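Tiedemann G2 parallel gripper: review after 2,254 cycles

The G2 is sold as a general-purpose two-finger gripper for small arms. We bought one to replace an Olitov unit with worn pivots and ran it on a mixed bench program: small hand tools first, then cloth. The short version is that it grips well and fails badly.

Mounting was simple. The flange pattern matched, the Druvico controller found the gripper on the first scan, and the default force limit of 50 percent was sensible for everything we tried. Finger alignment out of the box was good, and the screws on the linkage are all easy to reach with a standard key.

The fault appeared at cycle 66. The gripper was holding a part when the enable line dropped, and the fingers relaxed. The status register continued to report "object held" until the next motion command. The arm then completed its move with nothing in the fingers. It came back 4 times in the full run, always after a short loss of enable, never during normal motion.

Thin stock is the worst case. With a hex key between the fingers the stroke is almost fully closed, and the difference between a held part and a closed, empty gripper is close to the resolution of the position sensor. The firmware appears to latch the last good value in that range.
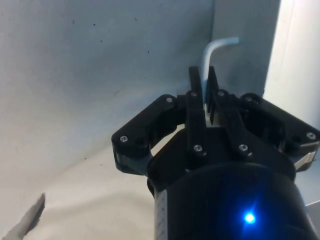 Prallusis wrote in to say that the same thing happens on the older G1, and that lowering the detection threshold made it worse: the gripper then reported a part on every empty close. The fix there was to ignore the held flag completely and read motor current after each enable event.

We tried the current reading. It works for rigid parts. On a thin steel shaft the current at hold is clearly separated from the current at empty close, and a check after every enable event caught each drop we provoked on purpose. It adds a short pause to the cycle, which we can live with.

Cloth is a different matter. A fold compresses under the fingers, the current climbs slowly, and there is no clean step to set a threshold on.
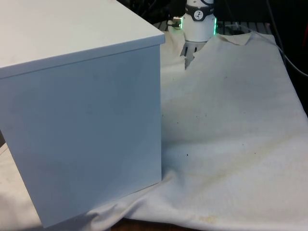 For soft material we ended up regripping after any enable loss, without consulting the sensor at all. That is slow, but the result no longer depends on a stale register.

The manual does not mention any of this. It describes the held flag as "valid at all times," and the safety section covers pinch points and little else. Anyone lifting parts above a person's hands should treat that flag as advisory and add an external check. Support confirmed the latch in November and offered a firmware update, which clears the flag on enable loss but also resets the force limit to maximum. Set the limit again before the first close.

Good mechanics, poor fault handling. We are keeping ours for rigid parts, with the current check in place and the old firmware.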